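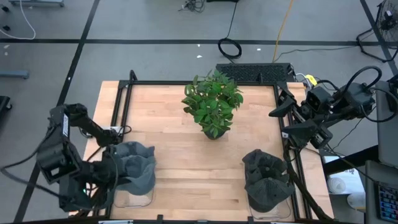
Baseball caps and a potted plant on a wooden tabletop.

Care of Arcade Sticks and Game Controllers at Home

The following advice is issued to members of the Ancombe game library and applies to borrowed and privately owned equipment alike.

Cleaning
Disconnect the controller from the console before cleaning. Wipe the case and buttons with a soft cloth slightly dampened with water. Household sprays should not be applied directly to the case. Crumbs in the seams may be lifted with a dry toothbrush.

Sticking buttons
On most arcade sticks, the buttons can be removed from below once the base plate is unscrewed. Photograph the wiring first. Wash the plunger in warm soapy water and allow it to dry overnight. Do not wash the switch. The library replaces switches on its Mertens sticks after 1,000 hours of recorded play.

Cables
Coil cables in wide loops and secure them with a fabric tie. Cables must not be wound around the lever.

Storage
Store controllers indoors, out of direct sunlight. Remove disposable batteries if the controller will not be used for 2 months or more.

Repairs
Damaged library equipment should be returned unopened to the Skondadstead desk, marked for the attention of Paraskevi Sotiropoulos. The desk closes at 4 p.m. during November.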